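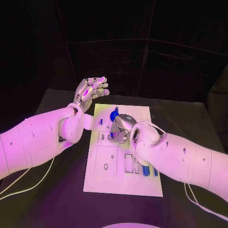
Search this site Search

Home About us Boards Repairs Visit Contact

About us

Grarix makes flat boards with shapes in them. We started in a rented unit in Bridanwood and have since moved two doors along, into a larger unit with a proper loading bay.

The first boards were made by Jonas Hubmann for his own workbench. A neighbour at Mayrhofer asked for a set to use in their training room, and the orders grew from there. We now keep 12 patterns in the catalogue and cut others to a customer's drawing. Most go to schools, training workshops and hand therapy rooms.

Every pattern is drawn in house. Before it goes on the list we lay it on a table and work with it for some weeks, and we change what gets in the way. A shape that looks right on paper can be too close to its neighbour for an adult's fingers. Plain white sells best — we dropped the cream one in February.

Our smallest order is three boards. For 100 or more, please ring first so we can tell you when we can fit the work in. Alletti looks after deliveries outside the area.

We repair our own boards whatever their age, but we do not take in other makers' work. Visitors are welcome by appointment. A visit takes 45 minutes and includes the cutting room and the store.

Grarix, Bridanwood | Contact us | © Grarix | Back to top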